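Home Journal Portfolio Weddings Prints Contact

September 21, 2023

Up at 5 to finish the culling from Melumdale. The card had 1121 frames on it and I got it down to 326, still more than the couple asked for. I'll leave it overnight and go through the dance floor again tomorrow. Too many of those are the same four people with their arms up.

The Melumdale hall has orange walls and the ceiling throws that color onto everybody. I fixed it in the first batch by hand, then gave up and made a preset. Skin looks all right now. The dress still goes peach near the windows and I may turn a few of those to black and white.

Drove over to Iltonbridge before lunch to look at the mill for the October wedding. Parking is on the far side of the bridge, so I'll need the rolling case. The upstairs room has one good window, facing north. Getting-ready pictures go there. Downstairs is dark even at noon and I will want two lights on stands, one behind the band. 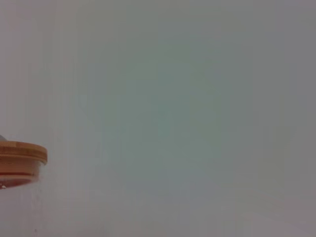
Asked at the desk about sunset pictures on the footbridge. They lock the gate at 6 unless somebody books it ahead, and it costs extra. Wrote to the bride about it from the car. She answered before I got home and said to book it, so I did.

Lab order from Drodden came in the afternoon. It was 10 prints from the August engagement session, all of them a bit darker than my screen. I checked the screen and it was set too bright. That one is my fault. Reordered three and kept the rest.

Mok's album proof also came by email. Page 14 has the same picture of the grandparents twice. Sent it back with a note. The cover linen is the gray I asked for, at least in the proof.

Charged batteries, formatted both cards, cleaned the 35. There is a spot on the sensor I can't get off with the blower. Will try a swab in the morning when the light is better.

Bed early. Invoice for Melumdale still not sent.

Contact | Copyright 2023, all photographs and text | Back to top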